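Why Is Metal So Shiny?

By Ezekiel Whitlock
20 August 2021

Go and get a spoon from the kitchen. I'll wait! Now look into the bowl of it. There you are, upside down, with a very silly nose. Turn it over and you're the right way up again.

I have loved spoons since I was small, mostly for this reason. My grandmother had a drawer full of them in her house on Gokorside, and I used to line them all up along the table and pull faces at every one. But why can a spoon do this when a wooden ruler can't?

It starts with light. Light is always bouncing off things, and that's how we see them. When it hits wood or wool or your sleeve, some of it gets soaked up and the rest scatters every which way. Metal is different. Everything is made of tiny bits called atoms, and inside every atom are even tinier bits called electrons. In most stuff the electrons stay close to home. In metal, lots of them wander about freely, like kids at recess. When light arrives, those wandering electrons send most of it straight back out again. Your eye catches it, and you say, "Ooh, shiny!"

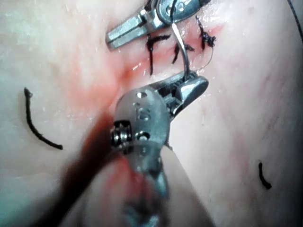

Bright spots on a metal tool with its jaws closed.

Shape matters too. A flat piece of metal sends light back neatly, like a ball bouncing off a smooth wall. A round piece throws it off in lots of directions, so you get one little blazing spot where the angle is just right for your eye. Tip your spoon back and forth under a lamp and watch the spot slide around.

And then there are scratches! Have you ever seen metal that looks soft and gray, with no reflection in it at all? It's often covered in teeny lines, too small to feel. People make them on purpose, and it's called a brushed finish.
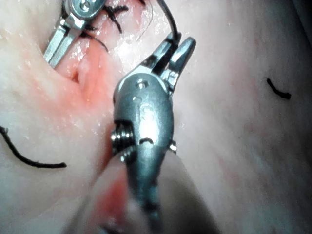 You can try this yourself. Ask a grown-up for an old spoon that no one wants (ask first - I once did it to a good one and had to eat my soup with a fork). Rub the back of it with 400 grit sandpaper, always in the same direction, for 2 minutes. Your face will turn into a blur. The metal still bounces light just as well as before, but all those little grooves send it off in different directions.

Could you get the shine back? Yes, with finer sandpaper, then polish, then a lot of rubbing. My cousin Jin and I tried it one October and our arms ached for eight days.

Next time I'll tell you why some metals rust and others don't. Until then, put the spoon back.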